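4.2 Fit and comfort across the 24 pattern blocks

We now turn to the part of the study we most enjoyed, which was seeing how people felt in the skirts. Each of the 126 participants wore three skirts for a full working day apiece: one cut on the straight grain, one on the bias, and one from the mixed layout proposed by Wyss and Mosquera, where the front panel is straight and the back panel is bias. The cloth was the same midweight wool twill throughout, woven for us at Skullholm and dyed in a single lot, so differences in hand or color could not sway anyone's opinion.

The mixed layout did wonderfully well. Wearers rated it higher for sitting and for climbing stairs than either of the other two, and the gap was widest in the larger sizes, where the straight skirt tended to ride up over the hip. One participant wrote on her diary sheet that she forgot she was wearing a test garment until she had to fill in the form! We saw comments of this kind again and again, and they match the seam strain readings in Section 4.1 very closely.
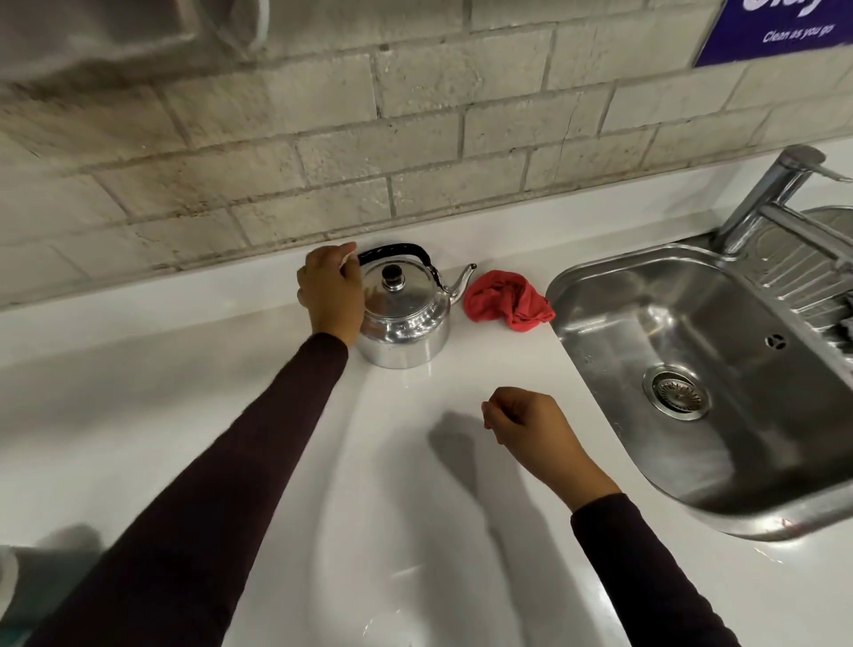
Figure 3. Countertop with kettle.

The bias skirt split opinion. Many people loved the way it moved, and it scored best of all on the question about walking. The same people were often unhappy with it by late afternoon, when the hem had dropped at the side seams. Cabrera noticed that the drop was smaller when the panels had been hung overnight before hemming, and we think this simple step deserves far more attention than pattern books give it. Our own hanging time was fixed by the workroom schedule at Brorneck, and we would love to see somebody test a longer one.

In all, the diaries gave us 1211 separate comments. Two of us (Vik and Cáceres) sorted them by hand into groups for waist, hip, hem, lining and general feel. Where we disagreed, we read the comment aloud together and talked it over, a slow process but a rewarding one, and it changed how we understood the waist group in particular. Many remarks first filed under "too tight" were really about the waistband rolling when the wearer bent forward. A wider facing fixed this in the later fittings, held in September, and the rolling complaints almost vanished.

Lining turned out to matter more than we had guessed. Skirts with a free-hanging lining were preferred over those with the lining caught into the hem, even by people who said beforehand that they had no preference. The effect held for all three cuts, and we return to it in Section 5 when we discuss seam allowances at the back vent.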